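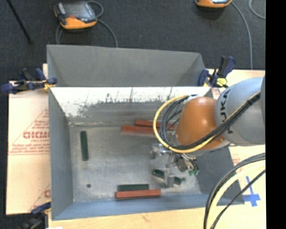

Section 2. Planning and Budgeting for a Bin-Picking Cell

Read this section before you send a purchase order to Wustbridge or any other supplier. It covers what to put on the equipment list and in what order to settle it. Installation starts in Section 3.

2.1 Settle the parts and the bin first

1. Collect samples of every part the cell will handle. Include the shortest and the longest.
2. Choose the bin. Measure the inside length, width and depth, and note any divider or sloping panel.
3. Lay parts flat against each wall of the bin and check that the gripper fingers you plan to buy can reach them there.
4. Write down the gap between the fingers and the wall at the worst spot. The supplier will ask for it.

Note: A sheet-metal bin can be held to the work surface with hand clamps during trials. Budget for a fixed bin mount before the cell goes into regular use.

Caution: Clamp handles that stand above the rim take up space the wrist may need. Add them to the layout drawing.

2.2 Choose the arm and gripper

5. Add the weight of the gripper, brackets, fittings and heaviest part. Compare the total with the arm's rated payload at full reach, with the wrist pointing down.
6. Ask for the gripper and its mounting bracket as separate lines on the quote. The Zirka finger kit is listed at $525 per set. Order 2 sets, one for use and one for the shelf.
7. Confirm that the pendant and its cable are included with each arm. If the cable is an extra, choose a length that lets the operator stand outside the arm's reach.

2.3 Allow for cables and hoses

This is the line most often left off a first budget – and the one that holds up the start date.

8. List every cable and hose that runs to the wrist.
9. Allow enough slack for full wrist rotation, then check that the loops clear the bin walls at the lowest pick position.
10. Price the ties, sleeves and brackets. The Pinheiro dress kit costs $2,130 and does not include fittings at the gripper end.

Caution: Do not route hoses across the front corner of the bin in the final layout. Loose runs are acceptable for slow-speed trials only.

2.4 Lead times

Allow 12 weeks from order to delivery for the arm. Finger kits ship from the Lorlow warehouse and should be ordered at the same time. For a September start, have all quotes approved by the end of May.

Keep the completed parts list and the bin measurements with the order. Both are needed again in Section 3.4.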